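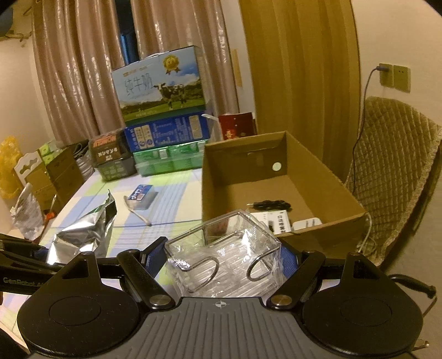

**Unit 3, practical notes: recording pick-and-place demonstrations with a hand-held gripper**

Read before the lab session on 21/09/2019. These notes assume the Wenar calibration worksheet has been completed.

## Task

Each pair records a set of demonstrations of one transfer: organiser to carton. A complete set is 84 demonstrations, divided into 14 blocks. The clear organiser stays in its wrapping for all blocks. The open carton keeps its contents, including the bundled cable.

## Grasp

1. Approach with the fingertips open and level with the sides of the organiser.
2. Close until both blue pads bear on the plastic. The pads are textured; the wrapping is not bonded to the bin and can creep under load.
3. Hold for one second before lifting.
4. Lift clear of the carton wall before moving across. Clipping the wall is the most common fault in the August recordings.

Don't grip through the oval openings on the near face. The policy trained in Unit 4 uses a side grasp only, and mixed grasps degrade it badly.

## Clutter

Leave the milk carton, foil bags and other packages on the table. Between blocks, shift at least two of them by a hand's width. Keep the checked cloth flat under the organiser – a fold there tilts the bin and changes the approach angle.

## Transparent objects

Clear plastic gives weak depth returns, and crinkled film adds bright reflections that move with the viewpoint. Two consequences for the analysis:

- Depth-based segmentation will usually return an incomplete outline. Use the colour stream for the bin edges.
- Saturated pixels should be masked before feature matching. The Clalleo script does this; the threshold is set in its config file.

## Logging

Name each file by pair, block and trial. Mark failed trials F and keep them – do not re-record over them. Upload to the Wimow server under course folder 2522.

## Write-up

Report success rate per block, with the failure mode for every F trial. Include one plot of gripper opening against time, axes labelled, units in millimetres and seconds. Maximum 3 pages, excluding the log.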